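Projektbericht: Blumen greifen per Fernsteuerung
Projektpraktikum Robotik, Team Tarero (Xinyi Cheng und ich)

Wie wir zu den Blumen kamen

Eigentlich wollten wir Schrauben sortieren. So stand es jedenfalls im ersten Exposé, und ich war ehrlich gesagt froh, als unser Betreuer meinte, das hätten in den letzten Jahren schon genug Gruppen gemacht. Xinyi hat dann Kunstblumen vorgeschlagen. Ich dachte erst, das sei ein Witz, aber je länger wir darüber geredet haben, desto besser gefiel mir die Idee: Stiele sind dünn und biegsam, Blüten verdecken alles, was man sehen will, und wenn man zu hoch greift, hat man Blätter zwischen den Fingern. Also ziemlich genau das, was ein fest programmierter Ablauf nicht mag und was man deshalb lieber vormacht.

Die Aufgabe lautet in einem Satz: Eine Blume vom Tisch am Stiel aufnehmen und in den Korb legen, ohne die Blüte zu quetschen. Lose Blätter dürfen liegen bleiben, sollen aber als Störung auf dem Tisch verteilt sein.

Steuern wie mit fremden Händen

Wir haben zwei Arten des Vormachens ausprobiert. Zuerst das Führen per Hand, also den Arm nachgiebig schalten und ihn direkt anfassen. Das geht für große Bewegungen wunderbar! Man schiebt den Arm dahin, wo er hinsoll, fertig. Bei den Stielen hat es mich aber wahnsinnig gemacht. Meine Hände waren ständig vor den Kameras, und kurz vor dem Schließen des Greifers habe ich den Arm jedes Mal noch ein kleines Stück weggedrückt.

Ab Februar sind wir deshalb komplett auf Fernsteuerung umgestiegen. Man sitzt am Bedienpult (bei uns heißt es nur „der Bilgin“, weil der Ordner mit dem Treiber so hieß) und bewegt zwei kleine Führungsarme, die beiden großen Arme machen mit. Aufgezeichnet wird mit Holunard, das die Gelenkwinkel, die Greiferöffnung und alle Kamerabilder gemeinsam wegschreibt. Für den reinen Greifvorgang reicht ein Arm, den zweiten haben wir in den meisten Durchgängen einfach in der Ruhelage gelassen.

Die Verzögerung merkt man kaum, solange man ruhig bleibt. Wenn man hektisch wird, schaukelt es sich auf. Xinyi spielt Klavier und konnte das vom ersten Tag an, ich habe mir in der ersten Woche zweimal den Korb vom Tisch gefegt.

Was die Kameras sehen

Mein größter Irrtum in diesem Projekt: Ich dachte, die Kamera am Handgelenk löst alle Probleme. Sie ist beim Anfahren an den Stiel auch wirklich super, nur hat man dann eben oft eine Blüte formatfüllend vor sich und muss sich den Rest denken. Die feste Kamera am Tisch zeigt dafür gut, wo der Arm steht, und bei der Frage, ob der Stiel schon zwischen den Fingern liegt, hilft sie wenig. Am Ende schaut man immer hin und her.

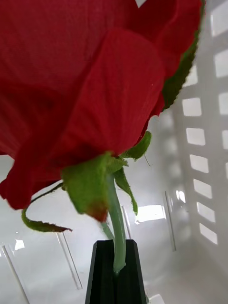

Rose am Stiel gegriffen, dahinter der Korb (Handgelenk)
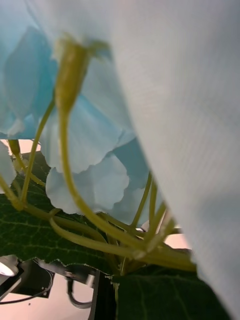
Hellblaue Blüten aus nächster Nähe (Handgelenk)
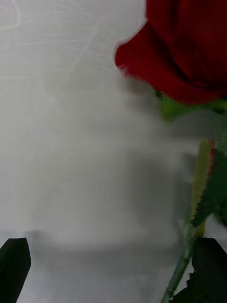

Greifer offen, Rosenstiel nahe am rechten Finger (Handgelenk)

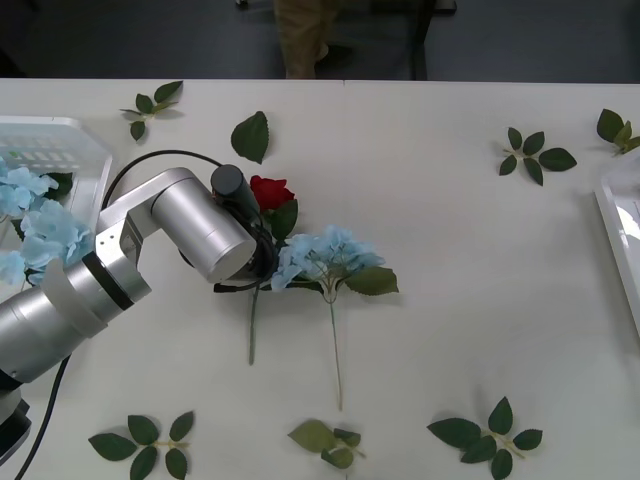
Feste Kamera, Arm über Rose und hellblauer Blume

Aufzeichnen, verwerfen, nochmal

Ein Durchgang beginnt bei uns mit dem Arm in Startposition und endet, wenn die Blume im Korb liegt und der Greifer wieder offen ist. Dazwischen darf korrigiert werden. Das war eine längere Diskussion: Ich wollte nur saubere Durchgänge behalten, Xinyi wollte auch die, bei denen man danebengreift und neu ansetzt. Sie hat gewonnen, und im Nachhinein finde ich das richtig. Wenn das gelernte Modell später selbst mal danebengreift, muss es ja irgendwoher wissen, wie man da wieder rauskommt.

Verworfen haben wir trotzdem einiges:
Durchgänge, in denen jemand während der Aufnahme eine Blume zurechtgelegt hat
Durchgänge mit Aussetzern bei einer der Kameras
Durchgänge, in denen ein Blatt am Greifer hängen blieb und mit in den Korb wanderte

Übrig geblieben sind 766 brauchbare Durchgänge. Aufgenommen hatten wir 1046, und das tut beim Hinschreiben schon ein bisschen weh. Der längste dauert 1305 Zeitschritte und ist von mir (keine weiteren Angaben dazu).

Am meisten gelernt habe ich beim Greifpunkt. Am Anfang habe ich die Stiele immer dicht unter der Blüte gepackt, weil man die Stelle in der Handgelenkkamera am einfachsten findet. Dann drehen sich beim Anheben aber gern die Kelchblätter in den Greifer, und beim Ablegen stößt man mit den Fingern an die Korbwand. Weiter unten am Stiel kippt die Blüte stark zur Seite. Wir haben uns auf einen Bereich dazwischen geeinigt, sind aber auch da nicht besonders einheitlich, und das sieht man den Daten an.

Training und erste Tests

Trainiert haben wir auf dem Rechner von Finbridge, den uns das Institut freigeschaltet hat. Als Eingabe bekommt das Netz die Bilder und die Gelenkstellung, als Ausgabe die nächsten Bewegungen. Mit Rosen klappt das Aufnehmen inzwischen meistens. Die hellblauen Blumen sind deutlich schwieriger. Mein Verdacht ist, dass ihre breiten Blütenköpfe den Stiel in der Handgelenkkamera zu lange verdecken, aber sauber untersucht haben wir das nicht.

Lustig (und etwas unheimlich) fand ich, dass das Modell unsere Angewohnheiten übernimmt. Xinyi macht vor dem Zugreifen immer eine winzige Pause. Das Modell macht die jetzt auch, nur manchmal so lange, dass man denkt, es sei abgestürzt. Ein paar Mal haben wir abgebrochen, und genau in dem Moment hat der Greifer zugemacht.

Was wir anders machen würden

Früher auf Fernsteuerung umsteigen, ganz klar. Die Aufnahmen vom Führen per Hand haben wir am Ende gar nicht verwendet. Außerdem würde ich mir nach jeder Stunde am Pult eine richtige Pause gönnen, meine späten Durchgänge sind messbar länger als die frühen. Und wir hätten von Anfang an mitschreiben sollen, wer gerade steuert. Im Moment lässt sich das nur noch am Fahrstil erraten, was bei uns beiden zugegeben ganz gut geht.

Offen ist noch die Variante mit beiden Armen, bei der einer den Korb hält und der andere einlegt. Die Führungsarme können das, wir haben es ein paar Mal geübt, aber für eine ordentliche Aufnahmereihe hat die Zeit nicht gereicht. Die Konfiguration liegt im Projektordner unter tarero_2, falls die nächste Gruppe da weitermachen möchte.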